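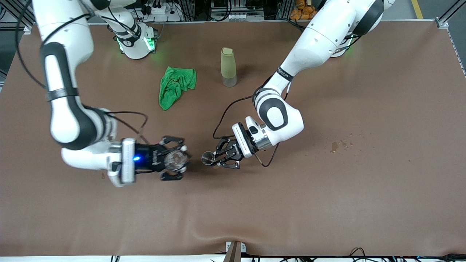
Can a robot do household chores yet?

Single chores, under supervision, at a fixed table. The two-arm stations at our Sistbridge site handle cups, towels and light containers. A full kitchen cleanup, from a cluttered counter to a closed cupboard, is still outside what we would quote for.

How is the success rate measured?

Each attempt is scored pass or fail against a written task sheet. In the last Fomwood series we logged 2,236 attempts at sorting and wiping tasks, of which 1,829 passed. A dropped item is a fail, even if the arm picks it up again. The time limit is 60 seconds per item.

What is harder, gripping or wiping?

Wiping. A grip either holds or slips, and the controller gets a clear signal. With wiping, the machine has to judge whether a surface is clean. Stains, crumbs and shadows can look alike to a camera, and shiny metal parts add reflections.
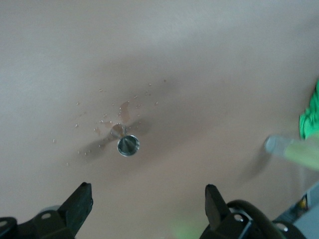

Lacey Nuttall wrote in to say that her shop in Greenwood would accept a slow machine, provided it could tell when it was finished, and that none of the ones she has tried could. We agree with the criterion. Stopping too early made up most of the wiping failures in the Fomwood series.

Are transparent items supported?

In part. Clear plastic and glass return poor depth readings, so the software relies on rims, printed markings and finger contact. Expect a lower pass rate than with opaque items. 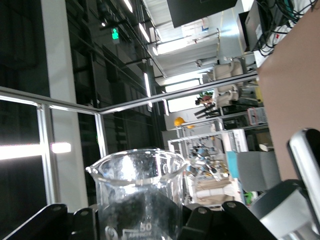
Will a robot replace bench staff in a small shop?

Current systems take over a task, and staff keep the job around it: loading, checking, clearing jams and handling anything unusual. The Rostdale trial, which ended in September, required 743 operator interventions. Plan for one trained person within reach of the station at all times.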